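Packing bench notes, September. Posting these in order so I can link to them the next time the layout gets rearranged.

1/ The job is kitting. A flat carton blank goes up at the back, the contents sit in bins in front of it, and each carton gets its items from the bins. Nothing exotic. Most of the lost time turns out to be in the layout, so that's what this thread covers.

2/ Bins first. Three blue plastic ones in a row along the bottom edge of the cardboard, sitting on oriented strand board. We tried a smooth shelf panel before the OSB and the bins crept forward every time somebody reached into one. OSB is rough enough to hold them. Cheap, ugly, fine.

3/ The row order is fixed. We pick left to right, and masks live in the middle. I've been asked why masks don't go at the end. Middle is the shortest average reach and masks are the item we touch most often. 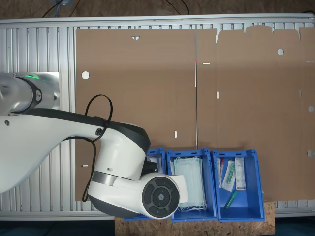
4/ Ear loops go over the front edge of the bin. It looks like a detail and it cost us a week of arguing. With the loops tucked under the stack you lift one mask and get four. With the loops forward you can see where one mask ends and the next begins.

5/ Don't fill a mask bin to the rim. Ours starts to slump once the stack gets past 75, and a slumped stack has to come out and be squared up by hand. Two smaller refills per shift take less time than one rescue.

6/ Amerley Fiadzo asked whether dividers would fix the slumping. Tried it with offcuts of carton. They hold the stack upright, but they also catch the loops on the way out. Removed after 30 cartons. If anyone has a divider with a really smooth top edge, I'd like to see it.

7/ Now the blank. It's a one-piece flat carton, two main panels with a vertical fold between them. Ours come from Vemholm in bundles. The Zalska ones we used before had a heavier board, which folded with a crisper corner but fought you the whole way.

8/ Orientation: irregular edge up. The tabs and notches are along the top of the right-hand panel, so you can check a blank from across the room. If the profile is at the bottom or on the left, it's upside down or backward and somebody is going to fold a carton inside out.

9/ There's a small red mark near the top of the line between the panels. I use it as the datum for everything. Blank goes to the mark, bins go to the blank, and the rest of the bench goes to the bins. Before that we were lining up on the outer edge of the carton, which varies by 2 mm between bundles.
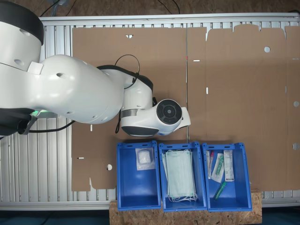

10/ The support is silver aluminum extrusion. Overkill for holding up cardboard, but the slots let you move a stop without drilling anything, and I've moved ours more times than I want to admit. A plywood backboard would have been Swiss cheese by now.

11/ Cutouts. There are round holes, slots and half circles in these blanks. Check them before folding. A punched piece that's still hanging in its hole will drop into the carton later, and then you have a loose chip of board in with clean goods. Push them all out flat, over a trash bag.

12/ On storage: keep blanks flat and weighted. A bundle of 200 left leaning on a wall picks up a bow, and a bowed blank won't sit against the rails without clips. Clips work. Clips also get lost. I went through two packs from Addo before I started storing the bundles properly.

13/ Humidity matters more than I expected. Blanks from the bottom of a bundle near the loading door fold softer than the ones from the middle of the room. I don't have good numbers on it. I moved the bundles and stopped having the problem, so the investigation is closed unless it comes back.

14/ Someone at the Cavodmont site wanted to know if the same layout works for four bins. It does if you go to a narrower bin. With the size we use, the fourth one hangs past the end of the cardboard and you lose the alignment check. I'd split it into two runs.

15/ End of shift: bins get lifted out, the board gets brushed off, bins go back in the same order. OSB sheds a little. If you see flakes in the bottom of a bin, that's where they came from. Sealing the board with a coat of clear finish is on my list. It would need to stay matte or we're back to the creeping problem from 2/.

16/ Open items: the divider, the sealed OSB, and a label on each bin so the order survives a change of crew. The labels should go on the front face, low down, since the ear loops cover the upper part of the middle one.

17/ Correction to 5/. The limit of 75 is for the pleated masks packed flat. The molded cup type won't stack the same way and I haven't tested them in these bins.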